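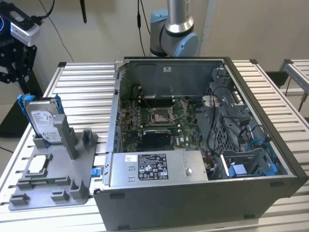
The Custava cell on the slatted bench, with the processor and one hard drive in the parts fixture.

Deming Liao has looked after the dismantling cell at Grukumberg since September. It takes desktop towers apart and sets the pieces out for sorting, and most of his week goes on the parts fixture.

"People ask about the arm," he says. "The arm needs very little from me. I wipe it down, check the cables aren't rubbing and leave it alone."

The fixture is 3D-printed in grey plastic, with a square pocket for the processor and a slot at the back where a drive can stand upright in its caddy. Liao is on version 14. Earlier ones had a shallower pocket, and the chip could ride up on one edge. "Then the next pick is off by two millimetres and you get a stop."

He replaces the plate after roughly 2,000 towers. The last one came off at 1,639 with a cracked bracket. Gion Lanz, who prints them in the Stanow workshop, now makes the upright brackets thicker.

"Deming sends me the broken ones in an envelope," Lanz says. "I'd like a drawing as well."

After any change of plate, Liao teaches the pocket position again, then the drive slot. He runs a tower at low speed with his hand near the stop button. The camera gets a dry cloth at the start of each shift.

Memory is still taken out by hand. Lanz has a tray for it half drawn.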